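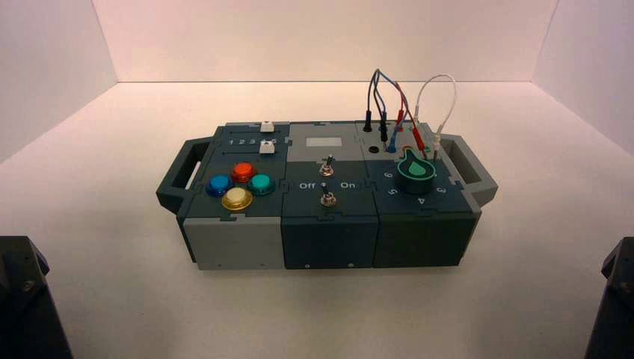 Three modules, jigsaw seams, a handle at each end.

So I've started doing jigsaws again. I hadn't touched one since I was a kid on the kitchen floor in the school holidays, and then in January it was too hot to do anything outside before dark, and I came home from the op shop in Druvelholm with 3,000 pieces of a Baltic harbour called Prasemska and no idea what I'd let myself in for.

First thing I learned is that 3,000 pieces doesn't fit on my dining table. It nearly fits! There's a bit of harbour wall that hangs over on the window side, which I've propped up with a chopping board, and we've been eating tea off our laps ever since. Six weeks now and not a single complaint from the other end of the couch (all right, one, but that was about gravy).

I always thought you were meant to do the edges first. Everyone does the edges first. But with this one the top edge is all sky, every single piece of it the same washed-out blue, and after four nights I had maybe a ruler's length to show for it and a very sore neck. So I gave up and did the boats. The boats are brilliant. Red hulls, little flags, a dog on one of the decks that took me a whole evening because his ear was stuck to the bottom of my sock.

I sort into baking trays, if anyone's wondering. I did try one of those fancy stacking sorter sets from Cular and the trays are lovely, but the lids kept catching and I tipped the whole rooftops section onto the carpet. Baking trays just slide under the couch when people come over. The only trouble is wanting to make biscuits.

The other thing is the shapes. After a while you stop looking at the picture and go by the knobs, and I've ended up with names for them – the little man, the fat little man, the one with the wonky shoulder. I'll be standing at the servo waiting to pay and thinking about a wonky shoulder with a bit of yellow on it. My mum used to go like this over crosswords and I used to roll my eyes at her, so fair enough.

I did have a rest from it in the middle and knocked over a 60 piece one with my niece, a farm, which took us all of one cuppa. She wanted to break it up straight away and do it again. I couldn't do it! I wanted to leave it out and admire it for a bit. She thought that was very strange and went off to find the cat.

Where I'm up to now is the sky, because it's the only thing left. My plan is ten minutes while the kettle boils and ten before bed, with the big lamp dragged in from the lounge room. I find the evening light is useless for blues but around seven in the morning it's terrific, and I can see a difference between pieces that I'd have sworn were twins the night before.

If you've got a good way of doing sky, tell me in the comments. And if anyone local wants a Cular sorter set, hardly used, it's sitting by the front door.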